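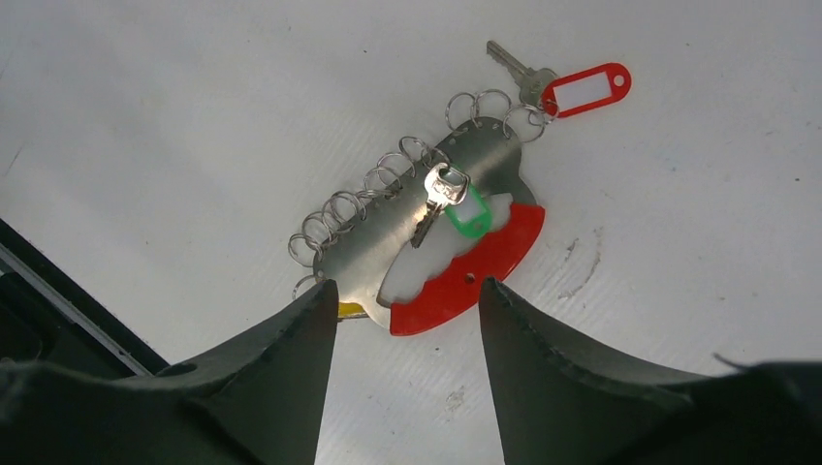

Wrist cam, key plate task. Green tag on the plate, red tag off to the side.

valdir_s
September 13, 2025
We're collecting demos for a key sorting task on the Moulin arm. The goal is to pick one key by its tag and drop it in a tray. We have 478 demos so far and the policy still closes on the split rings about as often as on the key. Everything is shiny metal on shiny metal. Do I keep collecting or change the setup?

shirin_d
Change the setup. Take the ring plate out, train on keys and tags alone, then put the plate back once picking works. You're asking it to learn two things at once.

qjoly
Disagree. If the plate is there at test time it should be there in the demos. We did the clutter-free version first at Ilthorpe and had to throw most of it away. 478 is small for this. We got to 3000 before ours stopped grabbing the wrong metal.

shirin_d
3000 on what, one background? Looks like he has one white surface there. More of the same won't help much.

qjoly
6 backgrounds, and we moved the lamp between batches. Final count was 3551 with the retries left in.

valdir_s
You kept the retries? I've been deleting any demo where the operator misses the first grab.

qjoly
Kept them all. Otherwise it never sees what to do after a miss.

leonie_h
Agree on the retries, not on the numbers. Check what your operators are grabbing first. Ours were split -- half went for the tag, half for the key head -- and the policy landed somewhere in between. We wrote one rule, tag only, and it got better with fewer demos than we had in June.

valdir_s
No rule here. I just went through a batch and Sandrine always takes the tag, I always take the key head. That could be it.

shirin_d
Then fix that before you collect anything else. I'd still pull the plate.

valdir_s
Plate stays for now. Tag only from the next batch, retries kept, and I'll swap the surface. Will post the numbers.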